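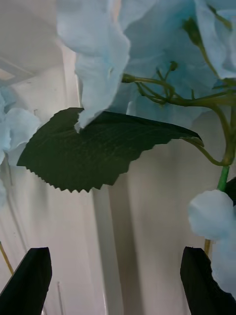 Renting & Buying

Dexter Begay
November 29, 2024

Okay, a bunch of you asked how the condo hunt in Drotdale ended, so, thread. Short version: we have keys! Long version has a lot of parking in it.

We started looking in February with a list of must-haves as long as my arm. Second bathroom, balcony, gas stove, walk to the train. By summer the list was "has walls, allows cats."

The place we bought is 840 square feet on the third floor of the Crenshaw, that tan brick building across from the old post office. One bathroom. No balcony. Electric stove. I love it so much it's embarrassing.

We almost bought at Raltton Court instead. Prettier lobby, newer windows, great light in the kitchen. And then I read the HOA minutes.

PLEASE read the HOA minutes. Ask for two years' worth if they'll give them to you. Ours came as one giant scanned PDF, sideways, and I read the whole thing on the couch with a bag of pretzels.

Page after page about the garage roof. They'd been patching it forever and the reserve account was basically nothing. You could see a special assessment coming from a mile away – the monthly fee looked cheap because they weren't saving a dime.

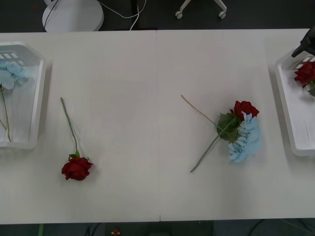
Artificial roses and a blue hydrangea on a white table

The Crenshaw's fee is $200 a month higher. I know, I know. But that covers heat and water, and the roof is new and already paid for. I did the math on the back of a takeout menu and felt a lot calmer.

Somebody in the replies asked about inspections on a condo, like is it even worth it when the building handles the outside. I'd say yes! Our guy found a slow leak under the kitchen sink and an outlet that was wired backward. The seller fixed both before closing and we never had to argue about it.

Parking. So the listing said "parking available." Available turns out to mean there's a waitlist, and we are number 10 on it. The agent was very cheerful about this. Ask whether the space is deeded, rented or just a nice thought.

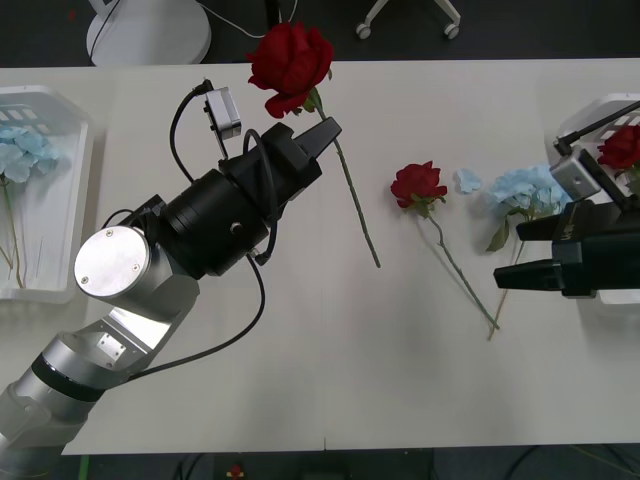 For now I'm leaving the car in the Grovotetti lot two blocks over, which is fine until it snows and I have to carry groceries up that hill.

Things I'd do differently: get the insurance quote earlier. I assumed the building's policy covered everything, and nope, it stops at the drywall here. Ours is a separate policy for the inside and our stuff, and I was scrambling to get it set up the week of closing.

Also there was a $300 move-in fee to the building that I only found on page whatever of the rules. Plus you have to book the elevator. We didn't book the elevator. My brother-in-law is still mad about the dresser.

Oh, and yes, the cats came. One of them has claimed the linen closet and the other yells at the radiator every time it clanks.

I'll do a separate post on the closing costs once I dig the paperwork out of whichever box it's in – if you've got questions about condo docs before then, drop them under this one and I'll get to them after work.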